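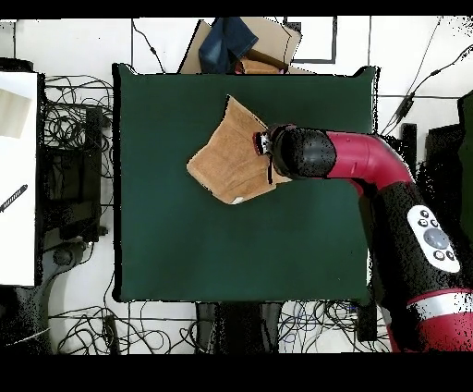

Tan cloth on the green square, tag at the lower tip.

The Laundry Room Walk-Through, With My Comments
By Nabila El Khatib
June
24 shares | 4 comments

I have been doing the walk-through of the laundry room at Retance for long enough that I could probably do it with my eyes shut, but I still carry the sheet, and I still write on it, and when the sheet is full I type it up for whoever has the early shift. Quite a few of you who look after small guest houses have asked to see the whole thing with my scribbles left in, so I have left them in. Please change whatever doesn't suit your building. Ours is an old place with low ceilings and a back door that sticks, and you will see that the list has grown up around it.

1. Door and way out
Back door opens fully from inside without a key: YES, with a good shove
Path from the machines to the door is clear: YES
Door wedge removed: NO

Comment: The wedge was back again. I know it gets warm in there and I know a basket on the hip makes a heavy door a nuisance, but that door is meant to close by itself and hold back smoke, and a lump of wood stops it doing its one job. I took the wedge up to the office. Younes is going to plane the bottom edge of the door before the summer guests arrive, and I think that will take care of most of the shoving.

2. Dryers
Lint screens clean on all machines: YES
Lint behind and underneath: NEEDS ATTENTION
Vent hose free of kinks and crushed spots: YES
Outside flap opens when the dryer is running: YES
Nobody leaves a dryer going at closing time: YES, per the evening log

Comment: The screens are lovely, thank you, whoever is doing those. The floor behind the left-hand dryer is another story. There was a gray quilt of lint back there and a pillowcase I thought we had lost to a departing guest. Please pull the machine forward (two people, bend your knees, watch the gas line) and vacuum with the long nozzle. I would like this done on Sunday, when we have no check-ins to speak of and you can take your time over it.

One more thing about the outside flap. Go out and look at it. I used to put my hand over the inside hose and tell myself I could feel the air moving, and then one spring a bird built a very tidy nest in there and I felt foolish.

3. Washers
Hoses free of bulges and cracks: YES
Shut-off taps turn by hand: YES on three, STIFF on the fourth
Floor drain takes a bucket of water: YES
Door seals wiped: YES

Comment: Sherif Morsy came by to look at the stiff tap and says it will need a new one before long, and he would like us to leave it open and stop testing our strength on it. I have tied a yellow tag on it so the weekend people know. If a hose lets go on that machine, use the main valve, which is at knee height inside the broom cupboard, behind the ironing board. Move the ironing board now, please, while we are all thinking of it.

4. Oily and greasy cloths
Lidded metal bin present: YES
Bin emptied at end of day: YES
Kitchen cloths kept apart from guest linen: MOSTLY
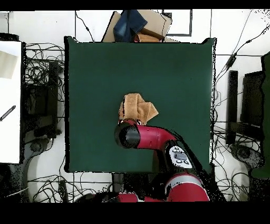 I do feel strongly about this section, so bear with me. Cloths that have soaked up cooking oil or furniture oil can come out of the wash still holding some of it, and when they are dried hot and then left in a heap, the heat has no place to go. People have had fires start in a pile of folded towels hours after the dryer stopped. So kitchen cloths get washed hot, twice if they still smell of the fryer, and they go through the full cool-down, and they get spread out on the table for a while before anybody folds them. Rags with linseed oil on them never go in a dryer at all. Meriem Abdel Rahman does the furniture for us in the off season and she hangs hers flat over the outside rail until they are stiff, and then they go in the metal bin with water.

I found two kitchen cloths in with the bath towels, which is where the MOSTLY comes from. The baskets do look alike. I have ordered a different color.

5. Chemicals
Everything in its own labeled bottle: NO
Bleach and acid cleaner on separate shelves: YES
Safety sheets in the binder: YES
Gloves and goggles on the hook: YES

Comment: There was a spray bottle with no label, half full of something blue. It was very likely the Prosell glass cleaner, but "very likely" is not good enough where people put their faces near things, so out it went. The marker pen lives on a string beside the shelf. If the string is missing its pen again, come and get one from me. I have a whole box.

6. Electrical
Irons off and cords undamaged: ONE REMOVED
No extension cords in use: YES
Outlets near water trip when tested: YES
Heater rating label readable: YES, 2000 watts, plugged straight into the wall

Comment: The Filali iron, the heavy one everybody fights over, has a cord that has gone soft and shiny where it meets the handle. I have put it in the office with a note on it. I know. I love it too, it does a tablecloth beautifully, but it will have to be rewired before it comes back down.

7. Lifting and reaching
Heavy linen stored between knee and shoulder: NEEDS ATTENTION
Step stool steady, rubber feet on: YES
Bags under 30 pounds: YES

Comment: The winter blankets have crept back up to the top shelf. They need to come down to the middle, and the paper napkins, which weigh nothing, can go up there in their place.

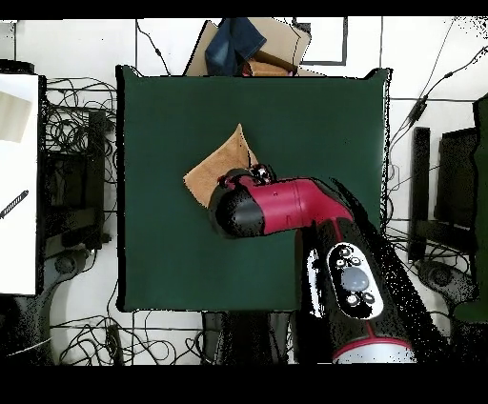

Grendside, June

A few notes since I first put the sheet up. The lint behind the dryer is gone and the pillowcase has been through the wash and gone back on a bed. The new baskets came and they are orange, a really cheerful orange, and nobody will mistake them. The blankets have moved. The yellow tag is still on the tap and will be there until Sherif comes back with the part, so please go on leaving it alone!

Still open: the back door, the iron, the tap.

4 comments

Aicha Kamel: We had the same trouble with unlabeled bottles. I now keep printed labels taped inside the cupboard door and it has helped a good deal. Do you test the outlets every time?

Nabila El Khatib: Every time, Aicha, just the button and then reset. It takes no time, and I do it while the kettle boils.

Younes Cherkaoui: Door is coming off its hinges first thing Sunday. Please use the front way until lunch.

Meriem Abdel Rahman: Can you add a line for the outside rail? One bracket is loose at the wall end.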